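February 25, 2020 – table work, small household items 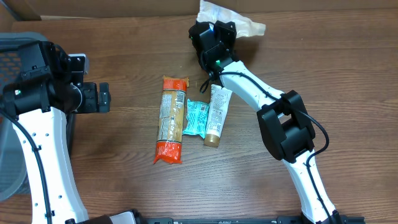 Continued with the sorting list from last week. Lenni wants the toiletries kept separate from the kitchen things, so I made a second page for them and copied the old entries by hand. It took longer than I expected, as my numbering and Reda's did not agree after item 11. We keep his.

The cosmetic tube goes under "bathroom, small". I first wrote it under "creams", but then we would need a group for only one thing. Clear plastic bags are still a question – Ornella says packing material, I say an item like the others. To be decided with her.

Cardboard: please do not throw away the beige strip at the far side of the table, I want the same one next time.

To do:
Ask Loredana for the 2 missing labels.
Correct the page for box 952.
Send the clean list to Lino before April.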